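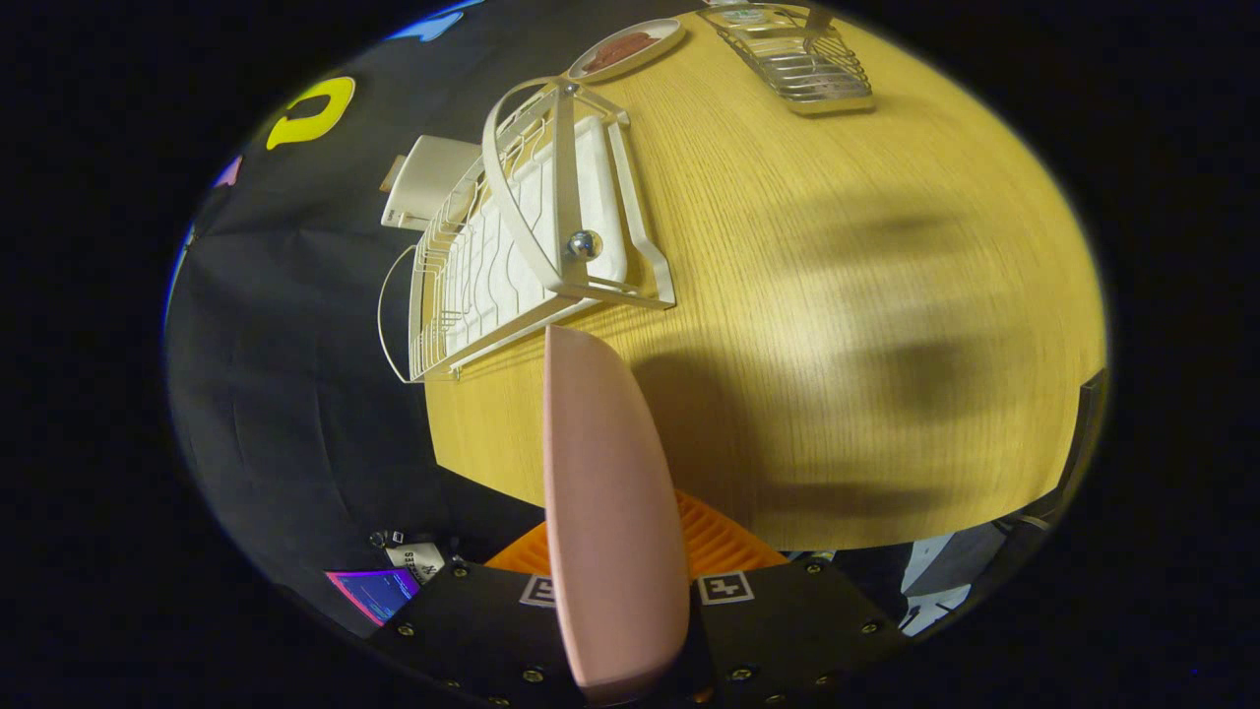

ArbenD wrote:
Coated wire is fine until the first chip, and then it's rust city. I'd go the steel one and be done with it.

ea_ingvarsson wrote:
Knew you'd say that, Arben! For anyone just joining, I'm trying to decide which rack stays. The white one has the tray sitting inside it and the silver one is mostly bare wire. They're both living on the table until I make up my mind, because our bench is 96 cm from the sink to the wall and the kettle has already claimed the good end. I want one rack, out all the time, and the other one can go to my sister.

biljana_n wrote:
White one. I've had a coated rack from Janevski going on 9 years and it has one tiny rust spot down near a foot. You just can't chuck it in the sink and go at it with a scourer. Soft brush, bit of dish soap, dry it with a tea towel. The tray matters more than the rack anyway, because if you hate cleaning the tray you'll hate the whole thing.

ArbenD wrote:
9 years and one spot is luck. Mine started flaking in the second winter, and little white bits were turning up on the forks. Steel can go in the dishwasher.

biljana_n wrote:
Who owns a dishwasher AND has a rack out all day?

ArbenD wrote:
Me – pans and good knives don't go in the machine. Plenty of people do both.

Mateja Stan wrote:
Has anyone asked what plates she's got? The dividers on the white one would be my worry. Our everyday plates are thick stoneware from the market in Falthorpe and they won't sit in narrow slots at all, they lean on each other and the water stays in between. Ea, stand four of your dinner plates up in each one before you decide. And try whatever you use for serving, the long oval ones are always the pain.

ea_ingvarsson wrote:
Good thinking. Dinner plates are thin old Binum ones so I reckon they'll go in anything, but I'll try the ovals tonight after tea. I do like having a tray with channels in it, only I can already see myself in there with an old toothbrush.

Warrick H wrote:
Toothbrush plus white vinegar, leave it 20 minutes, rinse. I do mine on the first of the month when I remember, so call it October and March. Hard water here, I've had it tested at 188 and the kettle looks like a cave.

Also sort of disagree with everybody. Get a drying mat and hang it over the tap. I had a Skelurus mat that was 200 grams and rolled up into the drawer.

biljana_n wrote:
Warrick, mats smell. I said so in the last thread and I'll say it in the next one.

Warrick H wrote:
Only if you don't wash them!

ea_ingvarsson wrote:
OK, ovals tested. They stand up in the silver one if I put them on an angle, and in the white one they hog the spots I wanted for bowls. So I'm leaning silver, but I'd need some sort of tray to go under it. Does anyone know if you can buy just the tray?

Mateja Stan wrote:
A baking tray with a folded tea towel in it. Did that for two years in the flat.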